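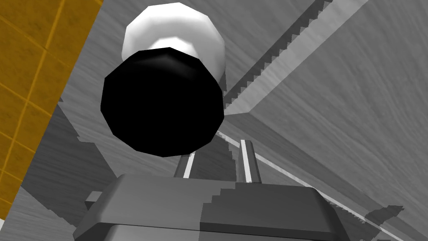
Two-tone cylinder, black end toward the viewer.

Cabinet doors: cleaning, realignment and edge care

Most kitchen doors that look worn are dirty at the edges and out of line at the hinge. Both faults can be corrected in an afternoon with a screwdriver, two cloths and dish soap.

Cleaning

Mix 4 drops of dish soap into a bowl of warm water. Wring the cloth until it no longer drips. Wipe with the grain, top to bottom, then follow with a second cloth dampened in plain water. Dry at once. Standing water on the bottom edge is the usual cause of swelling, and a swollen edge cannot be sanded flat again if the core is particleboard.

Grease above the stove needs a longer contact time. Lay the damp cloth against the door for two minutes before wiping. Do not use scouring powder on a painted or printed surface.

Recessed panels collect dirt where the panel meets the molding. Use a soft toothbrush, bristles barely wet, and work from the corner outward. A wooden skewer wrapped in cloth will reach what the brush leaves behind.
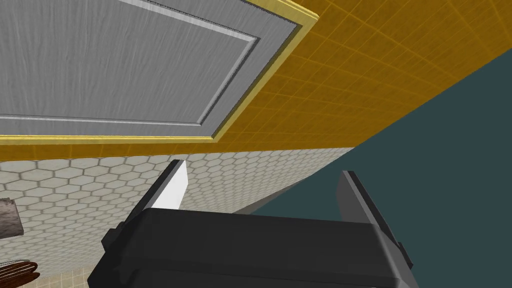

Gray door with a recessed panel and yellow edge trim.

Edge trim

Check trim once a year. Press along the full length with a thumb; any section that moves has lost its bond. For iron-on trim, set the iron to medium, cover the strip with baking parchment and press for ten seconds, then hold it down with a wood block until cool. For glued trim, scrape out the old adhesive and apply contact cement to both faces. Keith Paewai uses masking tape as a clamp, one strip per hand's width, left on overnight. It works on straight runs and poorly on curves.

Trim that has shrunk back from a corner should be replaced in full. Patches show.

Hinge adjustment

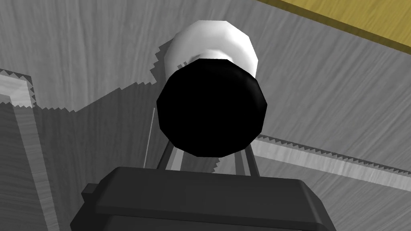
Cup hinges normally have two or three screws. The front one moves the door sideways, the rear one moves it in and out, and the plate screws — where slotted — raise or lower it. Turn each a quarter turn at a time and close the door between turns. Adjust the top and bottom hinges together for in-and-out movement. For a door that leans, adjust the top hinge alone.

If a screw spins without biting, remove it, pack the hole with a glued matchstick, let it set and refit. Use a hand screwdriver for the last turns. A drill on high torque will strip the hole again.

Stiff hinges take one drop of light machine oil at the pivot. Wipe off the excess. Cooking oil turns gummy and should be kept out of hinges entirely.

Page revised 30/05/2022. Trim section checked by Tegan Ngata.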